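Orkau Solid Surface Countertop Sheet, Speckled Series
Sold by Galance Kitchen Supply

Item no. 734
Price: $377 per sheet
Availability: Ships in 3 weeks

The Orkau Speckled Series is a solid surface sheet for kitchen counters, islands and laundry rooms. The color goes all the way through, so small scratches can be sanded out and the edge can be shaped without a separate trim strip. Each sheet comes with one tube of matching seam adhesive. Sink cutouts and curved corners are cut at our shop from your template.

Colors: Brick, Slate, Oatmeal, Moriarty Green
Finish: Matte or satin
Edge options: Square, eased, full round
Sample chip: $3, credited toward your order

Brick and Moriarty Green show fine scratches sooner than the two lighter colors do. For a counter that gets heavy use, order the matte finish. Satin can be brought down to matte later, but it takes a full sanding of the whole top. 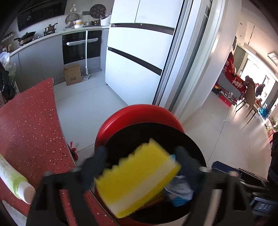 Can I set a hot pan on it?
Use a trivet or a folded towel. A pan straight off the burner can leave a pale ring, and a deep ring has to be sanded out by an installer. Slow cookers and toaster ovens should also sit on a board if they run for more than an hour.

Care

Wipe with dish soap and warm water. Dry the top afterward if your water is hard. Minerals leave a film that dulls the satin finish. Coffee and tomato stains come off with a mild scouring powder and a damp cloth, rubbed in small circles. Keep drain opener and paint stripper off the surface. If either one spills, rinse right away with plenty of water.

Never cut directly on the counter. The Gorkero repair kit (sold separately) has three sanding pads and is enough for one average kitchen.

Installation

Cabinets must be level and fixed to the wall before the top goes on. Leave a small gap at each wall for expansion and fill it with flexible caulk. Runs longer than one sheet need a seam, and the seam should not fall over a dishwasher. Let the adhesive cure overnight before sanding.
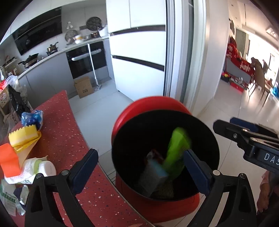
Ashley Whiteley writes that the seam on her Oatmeal island took two rounds of sanding before it blended in, and that she would order a second tube of adhesive next time. She gave the sheet four stars.

Extra adhesive is item no. 100. State your counter color when ordering. Cut sheets cannot be returned. Uncut sheets can come back in the original crate, with freight paid by the buyer.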